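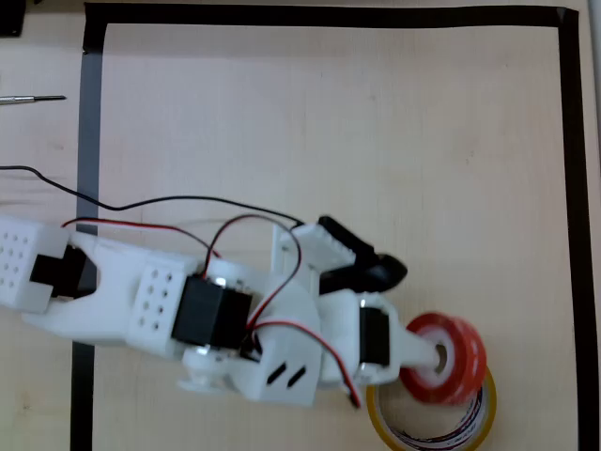
Fig. 1. Tabletop with taped boundary and roll of red tape.

3.2 Marking and cleaning the work surface

Black tape was used for the boundary strips on the tabletop. Colleen Rosser's earlier layout (pencil lines, November) wore off under wiping and was dropped. Strips were pressed down by hand and left for 24 hours before the first cleaning. Cleaner was applied from a spray bottle at a distance of about 45 cm, 2 sprays per pass, and wiped parallel to the strips. Dale Boychuk logged lifted corners after each pass.

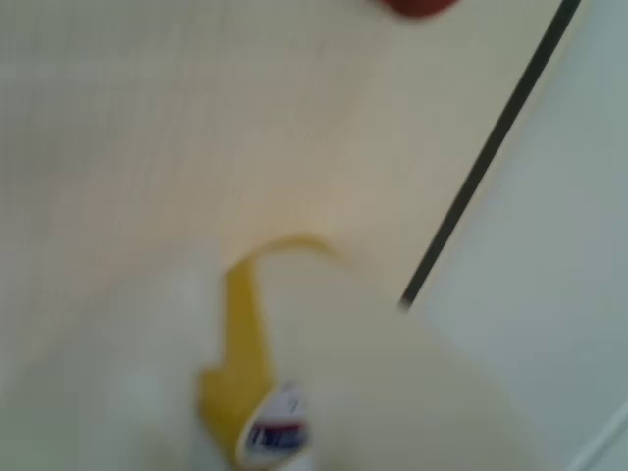
Does the cleaner loosen the tape?
Only at cut ends. Corners pressed down again after wiping held for the remaining passes.

Open item: repeat with the Turnlow tape, 200 passes (Yoo, Leclerc).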